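Wound Care Handbook and Short Course
Progress report to the Wragg Fund
19/08/2020
Prepared by Graham Wainwright, Lundis Clinic Network

1. Where the project stands

The handbook text is finished except for the chapter on dressings and the index. The short course has been taught at 11 clinics in the Jeker valley. The two clinics at the top of the valley have asked to wait until their new nurses have started, and we have agreed to that.

The grant was given for three things: writing and printing a plain handbook on the care of small wounds, teaching a short course based on it, and keeping a supply of practice materials that clinics can borrow. The first two are close to plan. The third is behind, and section 4 covers it.

2. The handbook

Naa Nutsugah has written most of the text. The chapters on cleaning, numbing and deciding when to send a patient on to the hospital were tested with clinic staff in draft and changed a good deal afterward. The chapter on when to refer is now the longest in the book. Staff told us they were fairly comfortable closing a straight cut on a forearm and much less comfortable deciding about hands, eyelids and anything over a joint.

The chapter on stitching has been cut by a third. The first draft covered a number of methods that the clinics do not use and would not have the materials for. It now covers the simple interrupted stitch, the vertical mattress stitch, knots, spacing, and when each kind of stitch should come out. A table of removal times by body area is printed inside the back cover, where it can be found in a hurry.

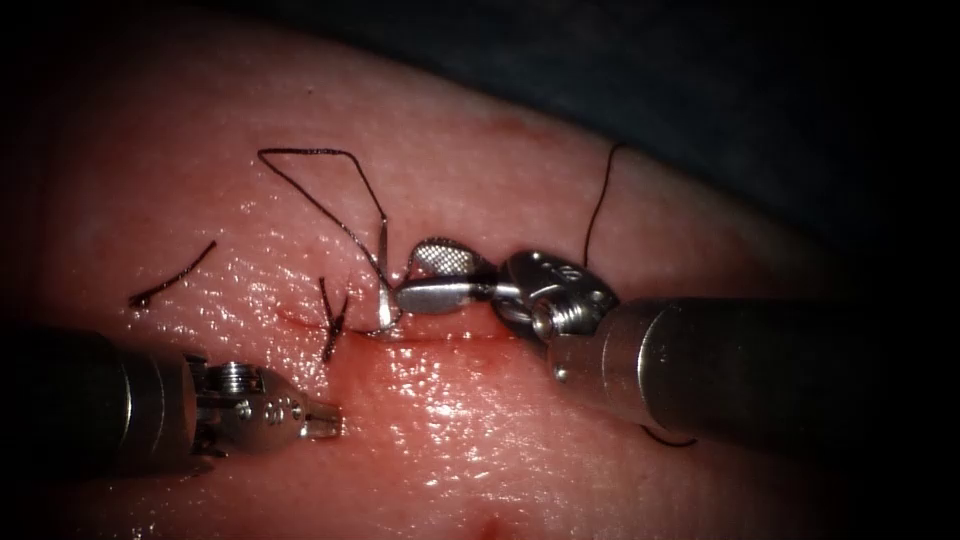 Page size was settled after some back and forth. The clinics wanted something that fits a coat pocket, and the printer wanted a standard size. We went with the standard size and a spiral binding so that the book lies flat on a counter. The cover will be a wipeable card.

Druto will do the printing. Their quote was the lowest of the three we received and includes delivery to Lundis. The run will be 1,692 copies, which uses full sheets with no waste at this page count. Almost 1,000 are already spoken for by clinics, school nurses and the ambulance service. The rest will be stored at Lundis and given out on request.

3. The short course

The course takes one day. The morning covers looking at a wound, cleaning it and deciding what to do with it. The afternoon is practice in stitching and knot tying. Dennis Bramwell and Naa Nutsugah have taught it together in most places.

Groups have been kept small this summer, with windows open and masks on, and in some clinics this meant teaching the same material twice in a day. Travel costs are higher than planned as a result. The difference has been covered from the line for room rental, which we have hardly touched. Every clinic so far has let us use its own space.

The feedback forms were mostly good. The most common request was for more time on knots. The second was for less time on the history of suture materials, and that part has been dropped. Several people asked for a follow-up visit after a few months, and we would like to discuss this with the Fund before the next budget is drawn up.
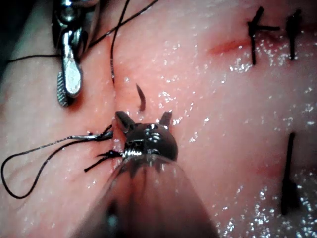
Attendance certificates went out late. The first batch had the wrong course title and had to be printed again. Everyone who finished the course before the end of July has now been sent a correct one, and those who attended in August will get theirs with the next mailing.

4. Practice materials

Seven loan boxes were planned. Four are in use. Each holds needle holders, forceps, scissors, practice pads and a supply of expired suture material given by the hospital stores. The other three boxes are complete apart from needle holders, which are on back order. The supplier has moved the delivery date twice. Colin Gosling has asked two other suppliers for prices and expects to place an order with one of them this month if the first does not deliver.

The practice pads wear out faster than we expected. After repeated use in the same spot they tear, and the stitches pull through. Clinics have been asked to turn the pads and use the edges first. We will need to buy more, and a figure for this is in the attached budget sheet.

Comments on the draft handbook came back from outside readers at the start of the month.
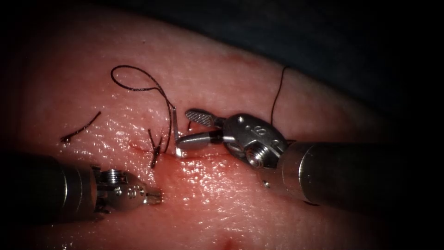

Tonantzin Manríquez wrote that the section on knots should come before the section on spacing, and that the advice on how tight to pull was too short. She also asked for a clearer warning that swelling on the second day will tighten a stitch that looked right when it was placed. All of this has been accepted, and the chapter has been rearranged to match.

5. Next steps

The dressings chapter will go to the same readers when it is done. The index will be made once the pages are fixed. Files go to Druto after that, and they have asked for three weeks from approval of the proof.

Teaching at the two remaining clinics will be arranged directly with them. The spending sheet, the course outline and a copy of the removal table are attached. We ask the Fund to approve moving the unused room rental money to travel and practice pads.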